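About Uneck

Uneck is a sewing and quilting supplies shop with a workroom attached. We sell cutting mats, rulers, marking tools, thread, wadding and cotton fabric by the metre, and we run classes for people who want to learn to sew or get better at it. The shop is on the ground floor in Nogueira and the workroom is upstairs.

Marlene Lopes opened the business with one cutting table and a stock of plain cottons. She had worked in curtain making for 14 years and kept being asked by customers where they could buy proper shears. The first stock list had 20 items on it. The present one has 936, not counting fabric.

Ramil Pangilinan joined to look after machine repairs and now does most of the buying as well. Every ruler and cutter we sell has been used in the workroom before it goes on the shelf. If a ruler slips or the markings rub off, we send it back and don't stock it. We do the same with marking pens, which are tested on light and dark cotton, left over a weekend and then washed.

The Vurkum range is our own. It covers acrylic rulers, pattern weights and a set of corner templates, all designed by Kelly Marinho and made for us in Cekanberg. Kelly began with the corner templates after teaching a bag-making class where the printed paper ones kept tearing. The rulers come in metric and imperial versions. We don't print both on one ruler as it makes the lines hard to read.

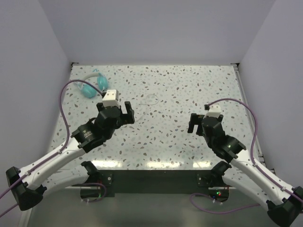 Can I bring my own sewing machine to a class?

You can bring any domestic machine, as long as it has been tested for electrical safety and you have the foot pedal and manual with you. There are machines here to borrow at no extra charge, so please say when you book if you would like one.

Classes have a maximum of 8 people. Nayara Sampaio teaches the beginners' course, which starts with threading a machine and ends with a lined tote bag. Eilif Eklund teaches patchwork and hand quilting. We also have an open sewing session for people who have done at least one course and want table space for a large project. Bring your own fabric or buy it downstairs. Scissors, pins, irons and mats are provided.

We close for most of August, when the machines are serviced and the stock is counted. Online orders placed during that time are sent out when we reopen.

The next open day is 6th October. Ramil will be sharpening fabric shears, two pairs per person, and Eilif will show how to square up a quilt top before layering it. There is no need to book for either.

Rotary blades can be handed in at the counter for recycling whether or not you bought them from us. Please put them in a closed tin or the case they came in.

Orders are packed by the same people who serve in the shop. If something is wrong with yours, reply to the confirmation email with your order number and one of us will sort it out. Unused tools can be returned in their packaging. Cut fabric can't be returned unless it is faulty, but we will post a small sample of any cotton if you want to check the colour first.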